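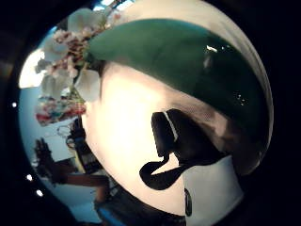

The view through the wide lens of the hand-held gripper, with flowers at upper left.

Keeping the gripper honest

Hooman Tehrani has a drawer for the gripper and he doesn't let other people's tools into it. The drawer is at the Flollora workshop in Todthorpe, under the end bench, and it holds lens cloths, spare finger pads, a short hex key on a string and a notebook with a coffee ring on the cover. He got the notebook out before I had sat down.

Tehrani is the technician responsible for the hand-held gripper the team calls Jukton. A person holds it and works with it, and the camera on it records what the tool sees. Those recordings are later used to teach a robot arm that carries the same fingers and the same lens. He came to it from servicing packaging machines, where he spent nine years.

"People expect me to say the arm is the hard part," he told me. "The arm is bolted to the floor. It stays where you put it. This one gets carried around and set down on things. It needs looking after more often."

The morning setup starts with the camera mount. The bracket is held by six screws, and he checks each one by hand with the short key before the tool is switched on. He doesn't use a power driver. The screws go into soft inserts, and the first set was stripped in September by somebody in a hurry, who Tehrani freely admits was him.

"I had it on the wrong setting and I heard it go," he said. "Then you've got a mount that moves a hair every time you close the fingers. You can't see it by looking at the tool. You see it later, when the recordings don't line up with each other and you have to go back and find which day it started."

After that repair he scratched a fine line across the bracket and the body. If the two halves of the line meet, the bracket is where it was yesterday. If they don't, he loosens everything and starts again. Tightening is done in a cross pattern, a little at a time, the way you would do a car wheel.

Next is the lens. It is a very wide one and it sticks out, so it collects whatever it comes near. He blows it off first and then wipes from the center outward with a dry cloth. If there is a print on it he puts a drop of cleaner on the cloth, never on the glass. I asked what happens if you put it on the glass.

"It runs down behind the ring and it dries in there. Then you have a ring of haze and you have to take the front off. I've done it twice. It takes an afternoon each time, and most of that is waiting to be sure it's dry."

He keeps one recording from a clean lens and compares every morning's test shot against it on the bench monitor. He looks at the edges of the circle first. Haze shows there before it shows in the middle, he said, and a bracket that has slipped will shift the circle to one side so that the black border is wider on the left than on the right, or the other way around.

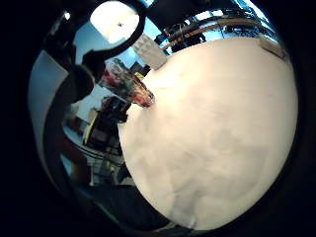
Exposure is the setting he gets asked about most, and the one he changes least. A wide lens takes in the ceiling whether you want it or not, and if the camera is left to decide for itself it will darken everything each time a lamp comes into view. Tehrani fixes the exposure for the objects and lets the lamps go white. A ceiling light panel can burn out to a plain bright square behind a dark gloved finger, as long as you can still make out the reds and pinks through the side of a clear cup and the gray shading on a big cream-white surface next to it. "I don't need to know what the light looks like," he said. "I need the cup and what it's leaning on."

Pale, rounded surfaces are the ones he watches. When the setting is a step too high, their bright side goes flat and the outline against a pale wall gets hard to find. He takes his test shot with something white and something glossy in view, and he brings the setting down until the outline is sharp all the way along. He would rather have dark corners than a missing edge.

Clear things are harder. A transparent wall shows up mostly by its highlights, so if the highlights are smeared by a dirty lens, there isn't much left to go by. He said that when someone reports trouble with clear items, he cleans the lens before he reads the rest of the message.

I asked him about the fingers. He held one of the spares under the lamp and pressed the pad with his thumbnail. The pads wear along the front corner, and the wear is uneven if the person holding the tool tends to twist as they close it. He marks each pad on the back with the date it went on. The tool goes through pads in pairs, and he replaces both even when one still looks good.

"If you change one, you've got a new side and an old side, and the old side slips first. Whatever you're holding turns in the grip. The person doesn't notice, they just correct for it with the wrist. And that goes into the recording, a little turn of the wrist that has no business being there."

The finger travel gets checked with a pair of metal blocks. One is 80 millimeters wide and should just pass between the open fingers. The other is 27 and he closes on it, reads the number off the screen and writes it in the notebook. When the two readings start to drift apart from what's stamped on the blocks, he cleans the slide and puts on a very small amount of dry lubricant. He tried grease once. It picked up dust and fiber and he spent the rest of the week getting it back out.

The cable was the other long repair. It used to leave the body straight back, and it broke inside the jacket where it bent over the user's forearm. The fault came and went. The recording would stop and the tool would look fine when he got to it.

"I changed the connector, I changed the board, I changed the computer," he said. "I'd have changed the building. Stavros walked over and just bent the cable with the thing running, and it dropped out right in front of us."

Stavros Petridis, who does most of the recording sessions, was at the next bench and confirmed this without looking up. "It was warm there," he said. "I'd been feeling it on my arm for days. I thought it was supposed to be warm."

The cable now leaves at an angle through a molded sleeve from a supplier called Rezaei, with enough slack that the bend moves along its length. Tehrani has a second one made up and hanging on a hook. He swaps them at the end of each month and flexes the one that has come off along its whole length with a meter attached. So far both are good.

Petridis has his own part of the routine. At the end of a session he wipes the fingers, puts the cap on the lens and lays the tool in its cradle with the fingers open, so the pads aren't pressed together overnight. If he has bumped it against anything he writes that in the notebook too, even when there's no mark on it. I was shown the page for 4/11/20, which has one line in his handwriting: "Knocked on shelf, left side, not hard." Underneath Tehrani had written that the scratch line was off by its own width and the mount had been reset.

"I nearly didn't write that one down," Petridis said.

I asked Tehrani what he would change if he could have the tool rebuilt. He said metal inserts for the bracket screws, and a cap for the lens that stays attached, because the loose one rolls under the bench and he is the one who goes after it. He would leave the fingers alone. The drawings for the inserts are done, and he is waiting for a gap in the recording schedule long enough to take the body apart.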